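Slide 7: Ceilings in converted workshops

Start with the room, then the equipment. The Prurnura fit-out plan treated the ceiling as fixed: white finish, deep beams, conduit left exposed. Give the audience a moment with the plan before moving on.

Key point — beams break up a ceiling both acoustically and for lighting. A luminaire hung between two beams lights its own bay and little else. Conduit run on a diagonal saves length but crosses more bays, so every later change touches more of the layout.

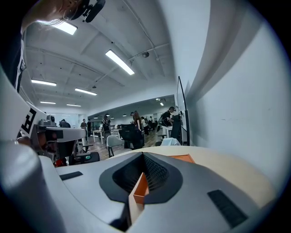

Ifor Probert objected at the June review that a diagonal run is harder to trace from the floor, and that he would accept the extra pipe to have it square to the beams. Read his comment in full if time allows. The Raju drawings show both options.

Figures for this slide: 109 m of conduit in the diagonal layout, 26 fixing points moved in the square one. Do not go into cost.

Slide 8: White paint

Reflectance falls as dust settles on pipe tops. Cleaning interval in the Flirard schedule is up to 3000 operating hours. Mention that beam sides need the same interval — the schedule lists flat areas only.

Pause for questions, then slide 9.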